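共用パソコン室の周辺機器と配線に関する調査
情報演習 最終レポート 3班
提出日 2019年2月3日

1. 目的
共用パソコン室では、マウスの不具合や机上の配線の乱れについて苦情が多い。本調査では、利用者が周辺機器のどこに不便を感じているかを調べ、備品更新の際の参考資料とすることを目的とした。

2. 方法
学内の利用者959名にアンケート用紙を配布し、504名から回答を得た。質問は、マウスの接続方式、ケーブルの長さ、電源の位置の各項目について、満足度を5段階で答えてもらう形式とした。自由記述欄も設けた。あわせて、貸出用の有線マウスと無線マウスを班員が交代で使い、気づいた点を記録した。 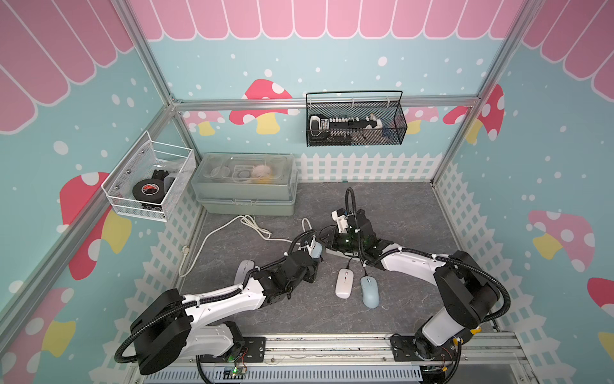

図1 ケーブル付きのマウス(白色と水色)

3. 結果
満足度が最も低かったのは電源の位置で、次がケーブルの長さであった。自由記述では「ノートパソコンを置くとケーブルが邪魔になる」「左手で使うと長さが足りない」という意見が目立った。一方、無線マウスについては電池切れと紛失を心配する声があり、有線のままでよいとする回答も約3割あった。

4. 考察
有線マウスへの不満は、マウス自体よりも机の上でのケーブルの通し方に関係していると考えられる。机の奥に配線用の留め具を付ければ、機器を買い替えなくても改善できる部分がある。無線マウスを導入する場合は、電池の管理方法と返却時の確認手順を先に決めておく必要がある。

5. 今後の課題
回答者が1、2年生に偏っており、大学院生の利用状況は十分に調べられなかった。また、キーボードは今回の対象に含めていない。留め具の効果については、窓側の1列で試用し、2月末に再度アンケートを行う予定である。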